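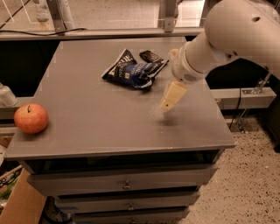

Search this site Search

Progress report, second period
By the project office, Plitholm
June

The fund asked us for a short report on the work in the second period. The grant is for an online directory of seasonal attractions in our region: corn mazes, pumpkin farms, lantern walks, ghost tours and small amusement parks. The working name of the directory is Wurel, and we will probably keep it.

Listings

In the first period we had 22 attractions in the directory, all from the area near Plitholm. Now the whole coast is covered and the number is around 90. Most owners sent their own text. We shortened the texts and took out words such as "the scariest" and "the best in the country", which we can't check. Two owners were not pleased with this and asked to be removed. One of them came back later.

Every listing now has the same fields: opening days, price for adult and child, parking, toilets, and the lowest age the owner recommends. The last field was the most difficult. Some owners write "all ages" for a walk where actors jump out of the dark. We now ask them if there are actors, loud sounds or strobe lights, and we show the answers next to the age.

Kirkegaard

The ghost tour in Kirkegaard is our largest listing and it also sells tickets through the directory, as a trial. In this period 300 tickets were sold this way. The trial showed a problem with late changes. When a tour was moved because of wind, the new time was visible on the page, but the ticket in the visitor's e-mail still had the old time. We have asked Celtell, who made the ticket part, to send a new e-mail automatically. They promised it before the autumn season. Until then the tour guide writes to the guests by hand.

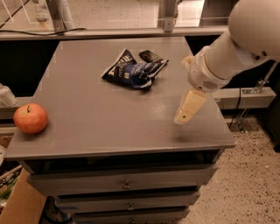
The costs of the ticket part are higher than in the budget, as Celtell takes a fee per message and we did not know this when we applied. We have moved money from printing to cover it. The printed map will therefore be one sheet and not a folded booklet. We ask the fund to approve this change.

Visits to attractions

We planned to visit every new attraction before it is published. This was not possible with the staff we have. We made 15 visits, and chose first the places with rides or with animals. The others were checked by phone. For a listing checked by phone we write "not yet visited" at the bottom of the page. A few owners don't like this line, but we want to keep it.

Next period

The search must be able to find attractions by date. At the moment a visitor who looks for something on a Saturday has to open each listing, and many give up. We will also finish the English and German texts, starting with the places that get guests from the ferry. The winter markets are waiting until the Halloween listings are ready.

We would like a short answer about the printing money before we order the paper.

Last updated: June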